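March 2023
Student manipulation project, Tilville. Notebook of Á. Kerekes, entries also read by Yuxi and Barnabás.

Picked up the two-arm sim where Barnabás left it. Scene loads without the base offset error now. The fix was in the mount transform: the bases were being placed relative to the table origin and the frame relative to the floor, so any change in table height pulled them apart. Both now hang off the frame. Committed to the Dobos branch.

Physics step left alone. Contact stiffness on the fingertips lowered from 4000 to 812, value taken from Yuxi's sweep. Did not touch friction.

Task for this block: right arm only, top-down approach on the labeled boxes, left arm parked at its base. 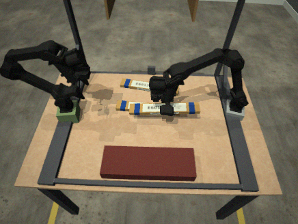 Fig. 3. Right arm down on the front E601 box, left arm folded in over the green base. Red block in the near half of the table.

Notes on the approach:

Target is the box center, which puts the fingers over the label. Fine for grasping, bad for the label reader if we want to read during the approach. Either read first from the home pose or shift the grasp point toward one of the blue bands. Beverley prefers reading first. I would like to see what the shift does to tilt on lift before deciding.

The overlapping pair needs its own case. The planner treats each box as free-standing and has no idea that a neighbor may be in contact. Spawn script should log the contact pairs at reset.

Red block stays in as a fixed obstacle. Check that its collision mesh matches the visual one.

To do:
Yuxi: contact logging in spawn script.
Barnabás: second grasp point, offset along the long axis, as a config option.
Me: batch of 100 resets with fixed seeds, center grasp only, for a baseline.

Ask Lauri whether the Norkeo export still needs the old joint names.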